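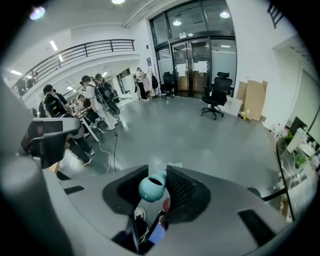 Firier narrow worktable, long version – review after a summer of use

Posted by Seon-mi Song
Filed under: benches and tables

Quick one, I have a class coming in and want to get this up before I forget it all again. People keep emailing about the Firier, mostly asking is it too narrow. Short answer: depends who is standing at it. Longer answer follows.

Background. We run a big shared room in Fostham, open floor, people come in and work standing up, in groups, stuff gets put together and taken apart all day. We had two deep old benches before. Solid, ugly, nobody's favorite to move. Problem with a deep bench is the middle. Anything that ends up in the middle is out of reach from both sides so it just lives there. Tape, screws, half a sandwich once. I wanted narrow, white edge so you can see where the table stops when the lights are low in the late afternoon, and I wanted people to be able to work across from each other and pass things over without walking around.

So, the Firier. Ordered through Kunow, paid 200 for it in a sale, which I gather was a good week to buy. Don't hold me to it now.

Assembly

Fine. Long but fine. Bolts come in one bag with no labels, you sort them out on the floor first. The instruction sheet is drawings only and step 3 has the crossbar flipped, so do it the other way from the drawing or you will be undoing it. Ask me how I know. Put a blanket down, build it upside down, then get a second person for the turn. Do not try the turn alone. It's more awkward than heavy, long thin things want to twist on you.

Allen key in the bag is junk. Use your own.

Leveling feet are decent. Threads run smooth, they hold where you leave them. Our floor dips toward the one wall and I got it steady without shims, first time that has ever happened in that room.

The top

Good surface for small parts. Not slick, so little things stay where you put them, mostly. Wipes down with a damp cloth. Marker comes off with rubbing alcohol. Glue comes off if you get to it the same day, if you leave it over a weekend you're scraping. One ring mark from a coffee cup that I've given up on.

The edge is the part I like best. White, and easy to pick out. Also the part that shows dirt first, obviously. I go over it on Friday with a melamine sponge and it comes back okay. There's a nick near one corner where somebody set a toolbox down hard. Touch-up paint does not match, I tried, it looks worse than the nick did.

No lip. Worth knowing. Round things roll off. If you work with anything bulb shaped or tube shaped get a tray, or stick a strip of foam tape along the edge like I did for the kids' sessions. I spend a fair bit of my week picking things up off the floor.

The width

OK so this is what everybody asks. It is narrow. It's meant to be. For a group bent over one job it's great, everyone can reach everything, and the person on the far side isn't a mile away. Conversation is better too, you don't have to shout over the bench.

What it's bad at: two different jobs facing each other. You run out of room right away. Laptops back to back, forget it. If you want that get the deeper Cha bench, a friend's shop has one and there's room on it for everybody's elbows. But then you have the middle problem again. Pick your problem.

Also bad for anyone who spreads out. You know the type. I am the type. I keep my own stuff on a cart next to it now.

Height

My main complaint. Too low for standing work, for anyone of any height really. It's fixed, there's no tall leg kit, I asked Kunow and they said no plans. People bend over it. For a few minutes that's nothing, for a whole afternoon of fiddly work your back is going to tell you. I'm short and I feel it. Our tall regulars complain by lunch.

Things that have helped:

Risers under the feet. The cup style bed risers fit but they wobble a bit, and then you lose the leveling feet. Okay for a day, wouldn't leave them on.

A raised board on top for the close work. Just a thick board on blocks, cheap, does the job. Clamp it.

Stools. But then the crossbar hits your shins, see below.

Crossbar

Runs low along the length. Makes the table stiff and I get why it's there. But sitting at it is no fun, no place for your knees to go. Standing, you can rest a foot on it, kind of nice.

Wobble

Lengthwise, none. Side to side, a little if somebody leans hard on the middle. I retightened all the bolts in August and it got a lot better. I'd say do a retighten after the first couple weeks, they settle. Nothing has come loose since. Sawing on it, no. Light drilling with a clamp, fine. I've had a small vise on the end and it held but the top flexed more than I liked so I moved the vise back to the old bench.

What it doesn't have

No shelf. No drawer. No hooks. No power strip mount. For the price okay, but the result is that everything people carry in goes on the floor or stays on their back, and bags on the floor around a table with a crowd at it is a trip hazard. I ended up screwing coat hooks into the wall behind and telling people to use them. About half of them do. If Firier made a clip on bag hook for the side rail I'd buy a whole box tommorow.

Cable holes, also no. I run the cord down at the end and tape it. Fine.

Delivery

Came flat in one long carton. One corner crushed, contents OK, the top had foam on the ends at least. Driver would only do curbside so have somebody there. Kunow was quick on email when I was short a foot – they mailed a new one, no form to fill in, no photo of the floor or whatever. My order was 3277 and I had to give it them once. Once! Good service, I'd use them again.

Cleaning up after

Faster than the old benches by a lot. One person can sweep the whole top with a hand brush from one side. I didn't think about this at all when buying and it's maybe the thing I'm happiest with day to day. End of session, brush, wipe, done.

Moving it also is easy with two people. We push it to the side when we need open floor. Lift, don't drag, the feet have plastic pads and one popped off when someone dragged it. Superglued back on.

Who should get it

Groups doing small stuff together. Classrooms. Long rooms where you want people on both sides and still have floor left to walk. Anybody sick of losing things in the middle of a bench.

Skip if you're tall and working alone, or need to saw or hammer, or want to sit.

Would I buy it again, yes, at the sale price. Full price I'd think a while, mainly on account of the height. I'm probably getting a second one anyhow and putting it end to end with the first, will have to see if the tops line up. Somebody in the comments said theirs were off by a hair. If you've done it let me know how you joined them, plates underneath or just clamps?

Edit: someone asked about the short version. Haven't used it. Same legs from what I can see on the Kunow page, so same hieght problem I would think.

Edit again: foam tape is the plain weatherstrip kind from the hardware store. Peels off clean so far.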